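Group wiki > Manipulation > Notebooks > Losura sim

Search this notebook Go

Last updated 9th November

Losura sim notebook – wrist view depth and the reset pose

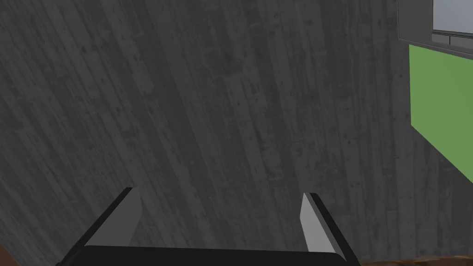 Main job today was the depth estimator on the wrist view, and why the planner keeps throwing "no free approach" on the first tick after a reset. Misaki's theory was stale joint state. Mine was that the depth net gives garbage when there is nothing but background to look at. The reset pose I have been using is a bad one for it: tilted view, open fingers, and behind them concrete wall almost everywhere, much the same gray with plank marks running down it. The green panel on the right is the only strong color in there, and it has no texture on it at all. So the net gets repeating stripes over most of the view and a flat patch at the side, and it has to come up with a distance for both.

Setup, so I can find it again. Losura scene with the concrete room preset, planner branch is Chie's (the one with the new collision margin), depth net is the Kütt checkpoint from October. Logging through Allov as usual. Seed fixed at 242. Headless runs except where noted.

First pass, 100 resets, nothing changed. Planner failed on the first tick in 34 of them. That's in line with what Afia was getting before the weekend. On the second tick the failures drop to two, and by the fifth there are none. So whatever it is clears up once the arm moves.

Checked Misaki's theory first, as it was quick. Dumped the joint state timestamp next to the image timestamp for each failing reset. They match to within one sim step every time. Ran it again with a forced wait of ten steps after reset before the planner is called. Same 34 failures, same indices. Not stale state. Told Misaki.

Then looked at the depth maps. I should have done this first. In the failing resets there is a blob of near depth sitting on the wall between the fingers, at a distance that would put it a little past the fingertips. The point cloud filter keeps it because it's big enough to pass the cluster size check, and the planner sees a solid thing right in front of the gripper and gives up. In the good resets the same region is noisy, but it breaks up into small clusters and gets dropped.

Ground truth depth from the renderer is fine in all 100. Fed ground truth to the planner in place of the net and got zero failures. So the planner and the margin are off the hook and I've taken back what I wrote to Chie on Friday.

Why near depth on a flat wall? Two ideas.

a) The net ties the wall to the fingers. Inner faces of the fingers are pale gray, the wall is gray, and the lighter plank strips get close to the finger color. Depth leaks across.

b) The tilt. Training data from the Zurnau set is nearly all top-down over a table, and a wall at a steep slant is something the net has hardly seen.

Tested (a) by swapping the wall material for plain matte orange, same pose. Failures went from 34 to 9. Put the concrete back and changed the finger material to dark instead: 12. So color has something to do with it, but it isn't all of it.

Tested (b) by keeping the concrete and rolling the wrist at reset so the plank lines run vertical in the image. 21 failures. Rolled it and pitched down so that more of the brown surface is in view: 3. I don't like reading too much into this last one, as I changed two things at once. Should redo with pitch only.

Masking. We already have the gripper mask from forward kinematics, and it's applied to the point cloud after the net has run. That takes out the fingers themselves but does nothing for depth that leaked onto the wall. Tried dilating the mask by 8 pixels, no real change (31). Dilating by 40 gets it down to 6, but at that size it eats most of the space between the fingertips, and then we can't see an object we're about to close on. Not usable for the grasp phase. Might be OK for the first tick only, but I'd prefer not to have a special case for the first tick.

What I think we should do, in order of effort:

1. Change the reset pose. Costs nothing. Pitch down so the view isn't mostly wall. Kumiko says the task scripts don't depend on the pose, only on the joint names, but two of the older ones have it hard-coded and I need to grep for those.

2. Have the planner ask for a second view before it reports "no free approach". A small wrist move and another tick. Chie is for this one. It would cover cases other than reset too, but we have to be sure the small move is safe when we don't trust the depth. Could do it with a fixed retreat along the tool axis, back the way we came. At reset there is no way we came, so that needs thought.

3. Finetune the net with slanted walls and random gripper colors. Afia has the render script for this and says it's an overnight job for the images. Training after that depends on who has the machine.

Did number 1 this afternoon. New pose is in the config as reset_low. The old one stays as reset_default until the hard-coded scripts are fixed. With reset_low, 100 resets, one failure (index 57). Looked at it: same kind of blob, smaller, just above the cluster threshold. Leaving the threshold alone. Raising it would hide the thing and we'd lose thin objects.

Also ran the full regression with reset_low overnight settings, 734 episodes. Finished at ten past six. Success is up a little on the shelf tasks and the same on the others. The drawer task lost four episodes, all timeouts. I think the new pose starts the arm farther from the handle and the step limit is tight, but I haven't watched them.

Unrelated: Allov drops the last image of an episode if the process is killed before the writer flushes. Lost half an hour to this thinking the renderer was hanging. Marlene has a patch, needs review.

To do

– redo the pitch-only test at seed 242, then with a few other seeds. Everything above is one seed
– grep for the hard-coded reset pose
– watch the four drawer timeouts
– ask Afia if the render script can vary the finger color separately from the palm
– write up the second view idea with Chie, mostly the question of which move is safe
– save the 34 failing depth maps somewhere other than my scratch folder

Note from Misaki, added later: the ten step wait should come out again before anyone merges. It's still in your branch.

Removed.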